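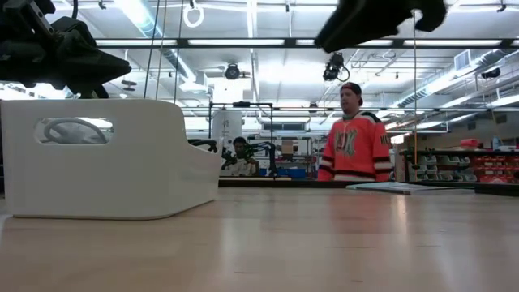
Open-Front Bins: The Gallery

White plastic bin with a dropped front, on the light wood table. Tuncay Dursun is behind the table in the hockey jersey.

Prulden calls this shape "the end of rummaging." I have been rummaging since February, so I thought the claim deserved its own page. The gallery is where I put storage products that somebody has told me will change how a workroom runs. I add to it slowly. Most of what gets suggested is a box, and I already know what I think about boxes.

An open-front bin is a box with part of one wall missing. That's the whole product. The back stands tall, the sides curve down toward the front, and there's a low lip to stop things from rolling out. You're supposed to be able to see what you have and reach it without lifting anything off anything. Songül Ersoy has wanted me to try them for two years. She has a row in her sewing room and swears by them. She also swears by a label maker that prints in one size, too small, so I took the recommendation carefully.

I bought 3, all the same, and put one on the table, one on a shelf, and one on the floor under the window where the mixed stuff collects. Notes follow, in no special order.

The shape

The curve on the side is what sells it. It looks considered. It looks like somebody at Prulden sat down and drew the path your hand would take. Maybe they did. My own hand comes in from above, the way it does with any open container, and I'd been using the thing for a couple of weeks before I caught myself reaching in over the lip at all. That was for a tape measure, and I could see it because it was the only thing in there.

Fill the bin up to the lip and it works as promised. Fill it any higher and you have a heap leaning against a tall back wall, and the heap comes forward when you pull from the bottom. So the useful capacity is the part below the lip, and you're paying for a good deal of white plastic above that. The listing gives the volume for the whole bin. I'd like to meet the person who has filled it to that line.

The handle

There's a rounded opening in the side for your fingers. I have no complaint about the opening as an opening. The edges are smooth and it takes four fingers, mine anyway. Ayten Akbulut has smaller hands and says it's fine too.

What bothers me is that a hole is a hole. Anything long and bendy will find it. Cord does, and so do drawstrings, the tails of zippers, and the loop end of a bungee. Pick up the bin in a hurry and you're holding the handle plus a fistful of whatever was lying against it. It does let you peek inside from the side, which Songül brought up as a second feature. I counted it as the same hole.

The table

Any bin looks good on a table like this one, which is half the reason store displays have tables. The glossy finish takes the light well and shows every short scratch along the front. I can't blame the bins for the scratches. Some were there when we got it. I will say that sliding is the natural way to move a bin with a low front, and that a person who cares about the finish should lift. I put a felt sheet under ours. Tuncay took it off again, because he says the bin then slides when he doesn't want it to. He's right about that, and we haven't settled it.

White

They come in white. There was talk on the Prulden page of other colors "coming soon," and I've been reading that sentence since before I ordered. White shows lint and pencil. It wipes clean with a damp cloth and a drop of dish soap, and the rounded corners do help here, with no seam for the crumbs to pack into. I looked for something wrong with the corners and didn't find it.

The competition

Mairéad Ní Bhriain keeps her parts in Canari drawers and thinks open bins are for people who don't close things. She may have a point, though her drawers stick in summer. I also had a Sönmez basket here for a while. It held more, it cost less, and it looked like a basket. I gave it to Tuncay Yüksel for firewood and he's happy with it.

The Cevus bin gets mentioned in the same breath as this one. I haven't used it. The reviews I read all sounded like the same person on different days, 471 of them at last look, and I would not lean on that number for anything.

Where they ended up

The floor bin went first. An open front at floor level collects whatever the broom misses, and I emptied it out and put a plain lidded tote in its place. The shelf bin is staying. Above shoulder height the low lip is worth having, and I'd buy that one again, grudgingly, on sale. The table bin is still on the table. Ayten sorts into it and Tuncay takes things out of it, and between them it never gets above the lip, so I can't tell whether the bin is working or the two of them are.

If you have one of these and use the full height, write in and tell me what you keep in it. "It depends" has been tried already. More pictures will go up on this page once I've moved the shelf.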